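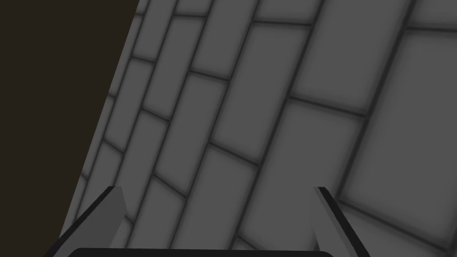
Where do my guild's stored items go if I move us to a new server?

They stay in the old vault until you release them, so do that bit first and the rest of this section will go a lot easier. I moved my own guild from Brindero to Lirkus in January and did it in the wrong order (three evenings gone!), so learn from me.

Moving the vault

1. Log in as guild leader. Officers can see the Transfer tab but the button stays grey for them.
2. Open the vault and press Release All. You'll get a list, and ours had 236 entries on it.
3. Scroll to the bottom and tick Keep Upgrades.
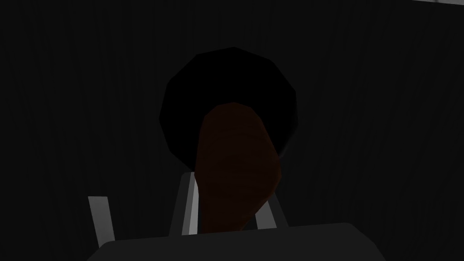

Please don't skip that tick box. Without it your gear turns up as the plain base item, and support can't put the upgrades back. Esmaeil Ghaffari lost a lovely bow that way and I still hear about it.

4. Pick the new server from the list and type the guild name exactly, capitals and all.
5. Press Send, then leave the window open. Ours took almost 70 minutes.

Note: members can carry on playing while it runs, they just can't put anything in the vault.

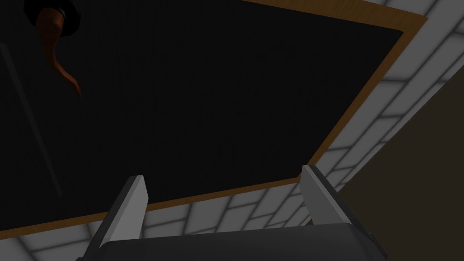 When the bar is full, log out and back in on the new server. The vault will look bare at first. Go and talk to the clerk in Shokri harbour, choose Claim, and your tabs should fill up one by one. I had to talk to him twice.

Caution: claims close after 9 days. Anything left goes to the auction house, and yes, other people can bid on it.

6. Set your ranks again. They don't come across, so everybody starts as a recruit, even your officers.
7. Turn the Kindico add-on back on if you use it for loot rolls. You need version 2 or later.
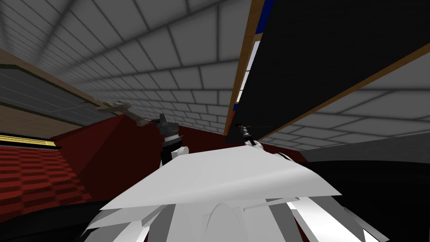

Simulated view, robot with both arms raised.

If a tab is still missing after all that, message Ghazal Kiani on the guild board with the tab name and your old server.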